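Ticket: Mailer boxes, front tuck flap will not stay in
Opened by: Boglárka Szabó
Assigned to: Erzsébet Sipos
Product: Trastum small mailer, pink and light blue
Status: Open, waiting for replacement stock
Date opened: 25 May 2025

Problem as reported

We bought 48 of the small mailers through Szekeres, mixed pink and light blue. They arrive flat. The lid closes, but on some of the pink ones the front flap springs back out within a minute or so. The blue ones from the same order are fine. We have tried folding them on the packing table and on the floor, same result.

Reply — E. Sipos

Thanks. Please check these before we go further:
Are the creases folded all the way over before the box is put together?
Do the side walls go fully down into the base slots?
Is anything in the box standing higher than the side walls?

Reply — B. Szabó

Creases: not at first. We were folding straight up from flat. I have now tried 20 pink ones with every crease bent right over and pressed down first. 15 closed and stayed closed. The rest still pop.
Side walls: yes, all the way down.
Contents: no, it happens with empty boxes.

One more thing. On the bad ones the small tabs at the ends of the front flap feel thicker than on the others, and they catch on the way in. If I run a ruler along the tab crease they go in, but the board starts to whiten.

Reply — E. Sipos

That sounds like a shallow crease on part of the pink run. Don't use the ruler on any you mean to send out, the fold will split in the post. I have asked the Plornville warehouse to pull 2 packs of pink and look at the tabs. Please keep the bad ones flat and dry, and put the lot number from the outer carton on this ticket.

Reply — B. Szabó

Lot label has been torn across, I can only read the last part. I will look for the other carton. Can you confirm which way up the blank should lie when we start? The Stilter boxes we had before were folded from the other side — we may be doing that out of habit.

Reply — E. Sipos

Coloured side down to start, walls up towards you, lid last. Front flap goes inside the front wall. Replacement pinks should go out in June. Leaving this open until they arrive.

Attachments (4)
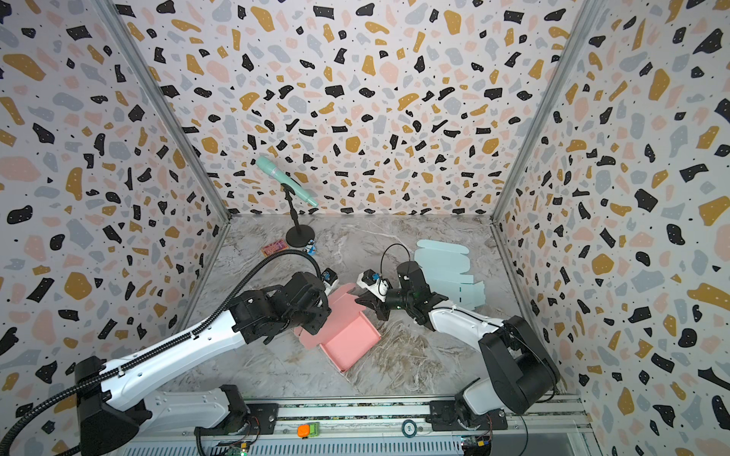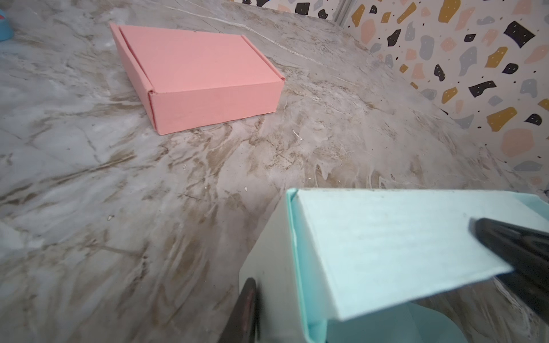
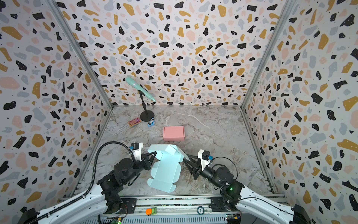
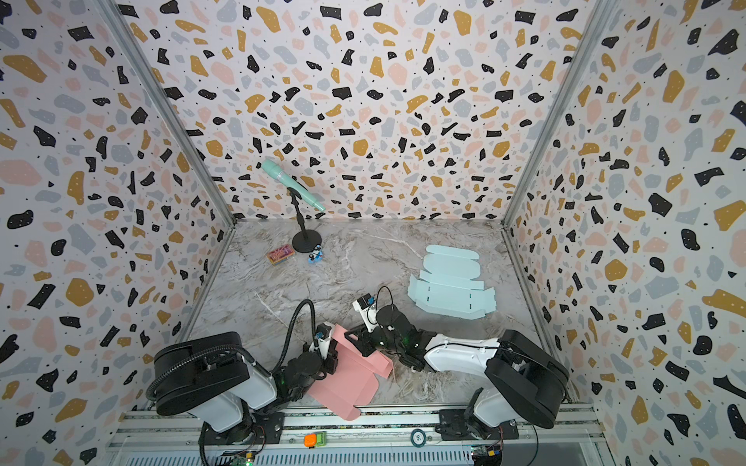
Pink mailer at different stages; lid closed in the second and third.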